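6.4 Fault 419: object not held after grasp (simulation cell)

Applies to Lumer simulation package with the Valtonen wrist-mounted gripper model. Revised 2026-03-10.

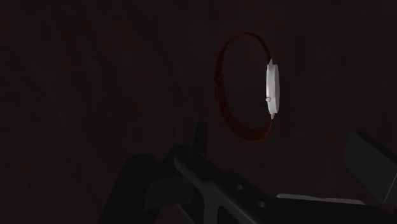
6.4.1 When to use this section

Use this section if the run stops with fault 419, or if the wrist view shows the object clear of the gripper at a stage where the task log says it is held. The watch asset with the red strap is used for the checks below. The same steps apply to any asset with a closed loop or a thin band.

Fault 419 is raised when the task controller reports a completed grasp and the contact monitor finds no contact between the object and either finger pad. The object may be at rest on a surface, falling, or suspended above the gripper with a gap between them. A single rendered view does not tell these cases apart. Read the object velocity in the state panel before going further.

CAUTION: Do not send a trajectory to the physical arm from a run that ended in fault 419. The controller may still hold the grasp flag as true, and the arm will carry out the transfer move at loaded speed with the fingers in an unchecked position.

6.4.2 Stop and save the run

1. Press Hold in the run window. Do not press Reset. Reset clears the contact buffer.
2. Set the output link to Offline. The link indicator must show grey before you continue.
3. Open the state panel and write down the object velocity, the finger opening and the value of the grasp flag.
4. Save the run with File > Save State. The contact buffer keeps the last 50 steps before the stop.

Note: If the output link will not go Offline, close the Undard bridge program from its own window. Closing the run window alone leaves the bridge open.

6.4.3 Check the object

1. Select the object in the asset tree and open Physics.
2. Check that Gravity is ticked. An object with gravity off stays where it was placed and will show a velocity of zero.
3. Check that Fixed to World is not ticked. This setting is sometimes left on after an asset has been positioned by hand.
4. Turn on Show Collision Shape. For the watch, the shape must follow the strap and leave the inside of the loop open.
5. If the loop is filled in, change the shape type from Hull to Segmented and rebuild. A filled loop stops a finger from entering the strap, and the solver may push the object away when the fingers close.
6. Check that the case and the strap belong to the same body. If they are listed separately, join them and rebuild.

Note: Rebuilding a segmented shape on a thin strap can take several minutes. The run window does not respond during this time.

6.4.4 Check the gripper

1. Turn on Show Collision Shape for both fingers and for the mounting plate.
2. Compare each shape with the visible part. An offset of more than 3 mm at the fingertip must be corrected in the tool file.
3. Check that the tool file loaded is the one for the fitted fingers. Tool files issued before December use the old finger length and will place the grasp point short of the object.
4. Open and close the fingers by hand from the jog panel. The opening shown must change smoothly over the whole stroke.

6.4.5 Clear the fault and test

1. Set the grasp flag to false in the state panel.
2. Press Reset, then load the task again from the start. Do not resume from the saved state.
3. Run the grasp stage only, at 19 per cent speed, with the output link Offline.
4. When the fingers have closed, check that the contact monitor lists both pads.
5. Run the lift stage. The contact entries must remain until the end of the lift.
6. If fault 419 returns, send the saved state and the tool file to Zurnora support. Include the values noted in 6.4.2, step 3.

CAUTION: Contact Monitor > Ignore Loss is for use during asset building only. With this option on, fault 419 is not raised and the output link is not blocked.

Once the test has passed, set the output link to Online and carry out the dry run in section 7.2 before placing any object in the physical cell.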